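Home | Ask a Question | Topics | Members | Sign In

Filed under: Workrooms & Storage > Sorting Small Parts

Covering a sorting table with kraft paper and tape: is a grid worth the effort?

Our organization maintains a toy lending room in Rutley. When sets are returned, the small pieces are sorted by hand at one long table before they are placed back in circulation. The collection currently stands at about 2,000 loose pieces, and members have asked for a more orderly arrangement than the one we have used to date.

At present the table is bare and the pieces are tipped out directly onto it. They roll, they mix with the next set, and the surface has become badly scratched. It has been proposed that the table be covered with brown kraft paper and marked out with blue tape, with plastic bins placed on top. I would be grateful for advice on the following points: whether the tape should be laid before or after the paper is fastened down, how large the rectangles should be, and whether two bins are sufficient for one table. Any remarks on the upkeep of the paper would also be welcome.

– Submitted by Holanda Lending Room, 31 Dec 2009

Reply 1

We use old bedsheets. They wash well and the pieces do not roll very much. Tape leaves a residue, in my experience, and I would not recommend it on a varnished table.

Reply 2

The arrangement you describe is sound, and I would encourage you to proceed with it. Paper, tape and two blue bins are shown together in the three views that follow.
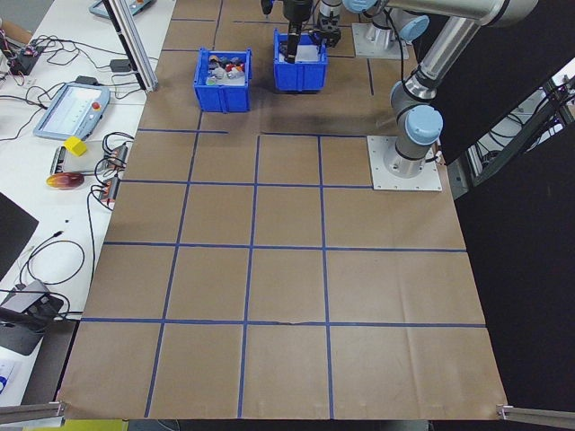
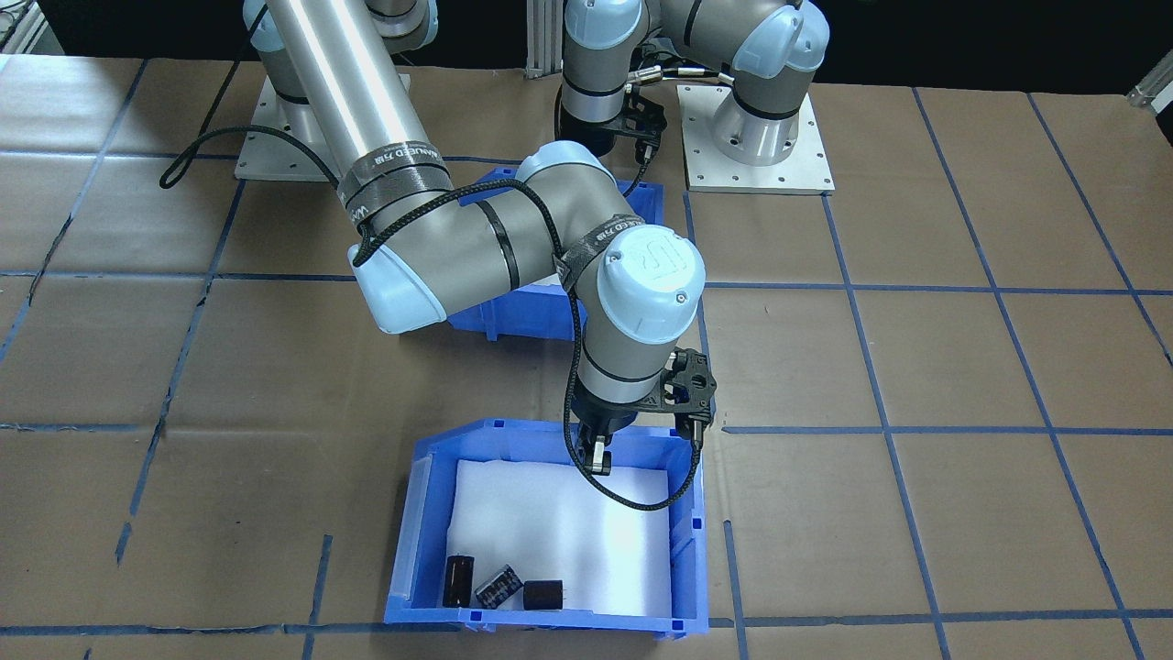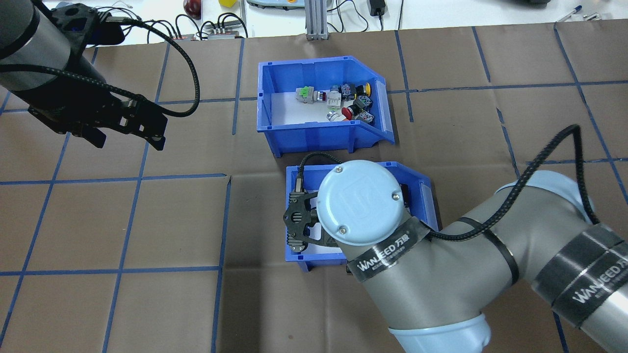
Rogério Rezende
Workroom Coordinator, Plesten Toy Exchange

With regard to your first point, the paper should be fastened before any tape is laid. Use one sheet if the roll is wide enough. Pull it flat from the center toward the edges, secure it underneath the table, and leave it overnight. Some creasing will remain, and this is acceptable. The first picture shows faint creases in a few of the cells, and the lines are still perfectly easy to follow. There is also a small torn gap in one of the horizontal strips near the lower middle. A gap of that size may be patched with a short piece of tape and does not call for a new strip.

As to the size of the rectangles, please measure your largest sorting tray and allow a hand's width beyond it. Exact squareness is not required. The lines in the second picture are slightly skewed, and a grid of that quality is adequate for placing things by eye. If you intend to write labels, place them inside the rectangles and keep the tape itself clear.

Two bins are sufficient for one person at one table. I would suggest that one hold the unsorted pieces and the other receive those that have been checked. A pale floor inside the bin is of considerable help. The upper bin in the third picture has a white floor, and the dark pieces and the one with the bright red rounded end stand out well against it. If your bins are blue throughout, a sheet of white paper cut to fit will serve the same purpose. Please also avoid filling a bin above its rim. The open bin on the left in the first picture holds a pile that rises just above it, and I would remove a few handfuls before starting work.

Our own paper is replaced each July. We purchase ours from Stolleo under item 261, although any heavy brown wrapping paper should be suitable.

Reply 3

I agree with the above on fastening the paper first. One addition – press the tape down with the back of a spoon, particularly at the crossings, where it tends to lift. Concerning the residue mentioned in the first reply, the tape in this case is attached to the paper and should not touch the table at all, provided the ends are trimmed before the edge.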